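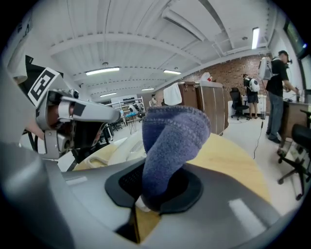
Figure 1. Towel folding at the round table, both handheld grippers in use. Marker block visible on the left unit.

Equipment Plan for the Rozīte Towel-Folding Project
Final report, project course in automation
Gülizar Ersoy and Güven Eren

1. What we were asked to do

The Rozīte project records people folding towels with handheld grippers, so that a robot arm can later be trained on the recordings. Our task was to plan the next round of purchases with a budget of $3,000. The project proposal had already suggested the answer, which was to spend all of it on more gripper sets. We were asked to work out which ones.

We started from a different question: would more sets get us more usable recordings? After a term in the workshop we doubt it, at least for the first month after delivery.

2. Offers

We asked two suppliers for prices. Ondano sells a gripper set (left and right unit, marker blocks, one charger) for $930. Sunside would not give a price without a call, and after the call sent a brochure and a price for a "starter package" that uses up the full $3,000 and includes a training day. We asked what the training day covers. The reply listed unpacking, charging and a tour of the software. We have been doing those things since October without help.

On paper, then, Ondano lets us buy three sets and Sunside lets us buy one. That comparison is too kind to Ondano. Its price leaves out shipping, finger pads and any spare marker blocks, and the sales page says "lab ready" without saying what kind of lab. We asked for the expected life of a finger pad and got a sentence about high-quality materials. Neither supplier could tell us how many folds a set survives, and we would not sign for anything on the basis of either answer.

3. Where the time goes

Güven kept a log of interruptions during our own recording sessions. We had expected to spend most of the lost time waiting for a free set. The log shows something duller. Sessions stopped for charging, for a marker block that had worked loose, and for files that had to be copied off before the next person could begin. Waiting for hardware was in there too, mostly in the afternoon when everybody turns up.

Terry cloth is a problem of its own. The edges fray and the loops catch, and after a few weeks one towel no longer behaves like a new one. If the recordings are supposed to teach a machine how towels behave, somebody has to pay for towels. There is no line for them in the proposal. There is no line for storage either, although every extra set produces more video that has to be kept somewhere.

We also looked at table space. A third set sounds cheap until you ask where the person holding it is going to stand and what they are going to work on. The proposal counts sets and treats the rest of the room as free.

4. Recommendation

Buy two Ondano sets. Keep what remains of the $3,000 for the following, in this order:

Spare finger pads and marker blocks
Extra chargers
A storage drive
Replacement towels, bought in one batch so they match
Shipping, which Ondano will only confirm at checkout

We priced towels at Amimitz, the linen shop near campus, and the plain ones are good enough. The drive should be bought before the grippers arrive.

We do not recommend the Sunside package. It may be the better hardware – the brochure photos are very nice – but we never got to hold one, and a request for a loan unit went unanswered.

5. Weak points of this plan

The interruption log covers our own sessions only, and Güven wrote it by hand, sometimes afterward. Gülizar thinks it undercounts the waiting, as people who see that the grippers are taken often leave without saying anything. Güven disagrees. A sign-up sheet by the door would settle it and costs nothing, and we suggest running one before the order goes out.

We also took Ondano's price as final. If shipping comes out high, the storage drive should stay on the list and the towels can wait until next term. If the price of a set goes up before we order, buy one and ask again.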